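Sweets on the table: pictures from our sorting afternoons
Farnutance neighbourhood house, November

Welcome to the gallery page of our sweets sorting. Every autumn we receive many small sweets and snack bars from people in the street and from two shops, and before we can give them away they must be sorted. This year we had the aim of 500 small bags, for the lantern walk and for the winter market in Nelten. I am writing this page because several families asked me how we do it, and also because I like to keep a memory of these afternoons.

I must say first that English is not my mother tongue, so please be patient with me. I have checked the spelling of the sweets two times.

How we sort

At the beginning we sorted by taste. It was a mistake. One person says that cola is a fruit taste, another says it is not, and then the work stops. Now we sort by the kind of packet, and inside one kind we look at the colour of the wrapper. It is much quicker, and children of five or six years can help with it too.

The snack bars are kept apart from the gummy sweets. A bar is heavier, and if it lies on top in a small paper bag, the bag falls over on the table. We put the bar in first, standing up, and then the soft things around it.

Red wrappers are always the most difficult. There are red packets from three or four makers, and from far they look the same. Please turn them over and read the back. In the month of November we had one whole box where the strawberry chews and the cinnamon ones were mixed, and my neighbour's little son got a cinnamon one. He did not forgive us yet.

What we check on each packet

The date, the closed ends, and the list of ingredients. If an end is open, even a little, the packet goes away. We do not give sweets without a printed list, also when they are home-made and surely very good. For families who do not eat gelatine we prepare 39 bags separately, and these have a green ribbon. The ribbon comes from the Skastero haberdashery, where they gave us the end of a roll for a small price.

From the table

Packets spread out on the wood, and the sorting into containers at the back of the table. 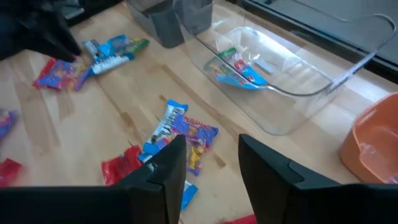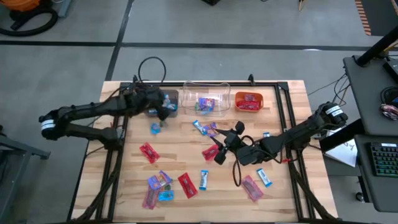 For the bags we use plain paper ones in the small size. We tried the ones with a window, they are prettier, but the chocolate becomes soft near the radiator and then you see it through the window. The filled bags are packed upright in boxes from the Rastogi grocery, 16 bags in each box, and the boxes wait in the cold corridor until the evening of the walk.

If you want to bring something for the next sorting, small packets are better for us than big ones. Please no loose sweets and nothing with alcohol in it, we had this also. You can leave your gift at the side door in the afternoon until 5 o'clock. After this hour the door is closed and the bell is not working, so please do not leave the chocolate outside, the birds have learned where it is.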